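学院案内

ブロックウッド音響技術学院(Brokwood)は、録音、放送、舞台音響の実務に携わる人材を育成する専門教育機関です。前身は、楽器商コントヤニス商会(Kontogiannis)が店舗の二階に設けた調律師の養成所で、1835年の開設と伝えられています。当時の教科書と音叉の一部は、現在も本館図書室に保管されています。

教育方針
本学院では、音を聴き分ける力を技術教育の基礎に置いています。入学後の最初の学期は聴音と楽典に充て、機材の操作は次の学期から始まります。電気理論、音響物理、著作権法規は全課程の必修科目です。修業年限は2年、在籍学生数は216名で、各学年とも録音課程、放送課程、舞台課程に分かれて学びます。

学院長挨拶
音の仕事は、聴き手に意識されないところで作品を支えるものです。本学院の卒業生は、劇場、放送局、教会、学校など、さまざまな場所でその務めを果たしております。志をもって門を叩かれる方を、年齢や経歴を問わずお迎えいたします。
学院長 デスピナ・プレダ

教員組織
録音課程主任 ペトリカ・エネ
放送課程主任 ステラ・ルング
舞台課程主任 フルヘンシオ・パチェコ
教務部長 イオヌッツ・マテイ
このほか、現役の技術者を非常勤講師として招いています。

施設
本館には録音室、編集室、図書室があり、別棟のエルビー・ホール(Elby)では学生による公演と公開録音を行っています。ホールの客席は固定席で、車椅子でご来場の方には最前列脇の区画をご案内します。図書室は卒業生も利用できますので、受付で修了証番号をお申し出ください。

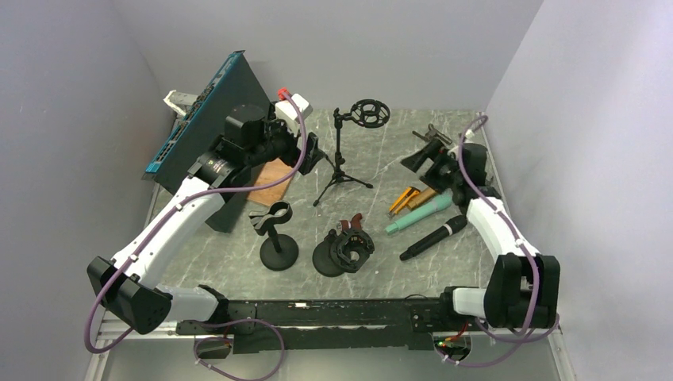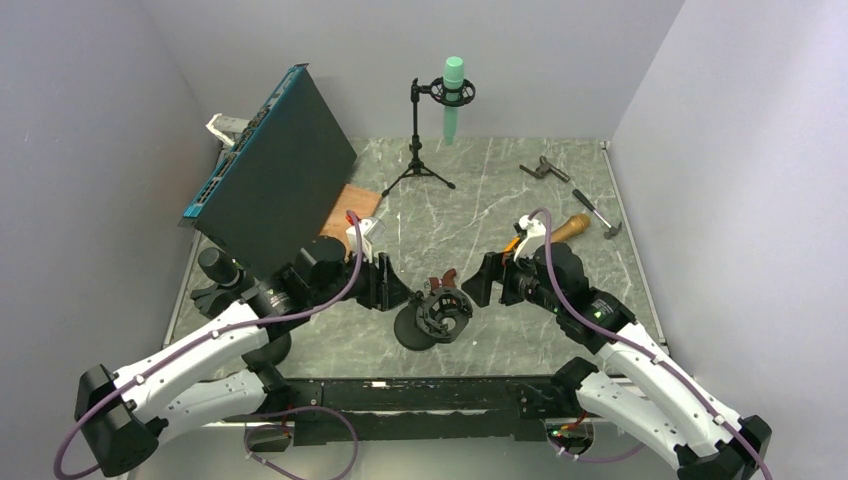 保守実習は録音課程と舞台課程の共通科目で、合計36時間を履修します。前半は回路図の読み方と測定の基礎、後半は故障箇所の特定と修理報告書の作成にあたります。機器と工具を手の届く範囲にまとめて置くことは、実習の初回に指導する事項の一つです。成績は筆記試験と報告書により評価し、出席が所定の時数に満たない場合は補講の受講を求めます。

見学および入学相談
学院見学は事前予約制です。5月の見学日程および募集要項は、教務部窓口にて配布しております。遠方の方には郵送いたしますので、氏名、住所、希望課程を明記のうえ、書面にてご請求ください。

最終更新日 2024年4月19日(金曜日)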